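New tables for Statby reading room

25 September 2025

The reading room at Statby library has reopened with new tables, replacing the ones that had been in use since the building was extended.

The tables were supplied by Werkitz, a furniture maker based in Vuorinen. They are from the firm's Mimine range and have pale wood tops with a long, wavy grain. The old tables had dark green tops, and readers had complained for years that the room was gloomy in winter.

There are two sizes. The larger tables seat four and stand in the middle of the room. The smaller ones are for one reader and run along the wall by the local history shelves. The room now has 70 seats, a few more than before, and there is more space between the rows for wheelchairs and pushchairs.

The work was paid for by a town council grant and by an appeal that opened in July. The appeal brought in £3000, with another £813 from the summer book sale. The money left over will go towards desk lamps for the single tables, which are due to be ordered before the end of the year.

Readers were asked to choose between three tops when samples were put out in the entrance hall. The palest was the clear favourite. Werkitz says no two tops have quite the same grain, so neighbouring tables do not match exactly. On some it runs nearly straight and on others it sweeps across at a slant, with arched patterns towards the middle.

The library asks people to use the mats provided under hot drinks and not to drag laptops or bags across the surface. Spills should be wiped up with a dry cloth, which can be had from the front desk. Felt-tip pens and glue are still allowed at the children's tables, which have not been changed.

Eight of the old tables have gone to the community hall, where they will be used by the chess club and the sewing group. The others were in poor condition and have been broken up for parts.

The chairs are staying for now. A decision on whether to re-cover them will be taken next year. 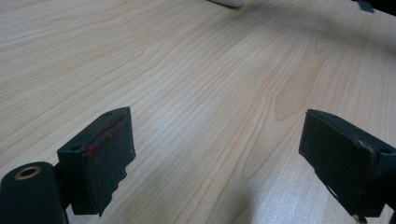

Helen Astley

Opening hours are unchanged. Tables in the reading room cannot be booked in advance.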